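Wrist cam vs fixed cam for thin objects

bench_otter
We're sorting spoons into bins with a two-arm setup and I'm trying to decide how many camera views to keep. Ran 30 tries with the wrist cameras plus the fixed one, then 30 with the fixed one alone. All three views: 20 good picks. Fixed alone: 15. Fingers are the stepped ones from Trutumby. Is that gap normal for thin handles?

pkaewsai
Sounds normal to me. From the side a thin handle is only a few pixels wide and your own fingers cover it half the time. Keep the wrist views.

mondari_mike
I'd go the other way. Our wrist cameras pick up a lot of background when the arm tilts, people and monitors and so on, and it made things worse until we cropped it. Have you tried cropping?

bench_otter
No cropping so far. Full picture goes in.

Nima Bahrami
30 tries a side is not much. We had a gap like that on Enach grippers and it shrank to almost nothing by try 139. I would also check the fingers before blaming the cameras. Shiny bowls slip. What do you have on the tips?

bench_otter
Bare tips. I can put tape on them but then the numbers before and after don't match.

pkaewsai
So start over with tape. I don't agree that it's the fingers though. If it was slip you'd lose them on the lift, and he's talking about picks.

Nima Bahrami
He didn't say where they fail. That's my point.

bench_otter
Fair. I only logged good or bad. I'll log approach, close and lift separately next time. Bin positions stay the same.

loken_user4
Can you post both views? Hard to judge otherwise. On our Løken arms the wrist camera sat so far back that the tips hardly showed.

bench_otter
Both from the same setup:

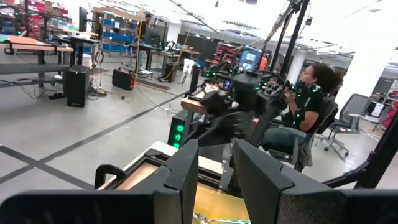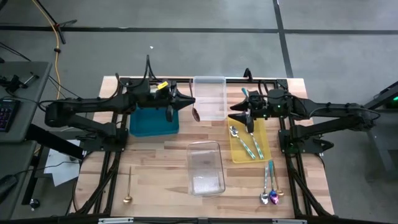 First one is a wrist view, second is the fixed camera by the table.

mondari_mike
Yeah, crop the top of that first one. You have half the room in there.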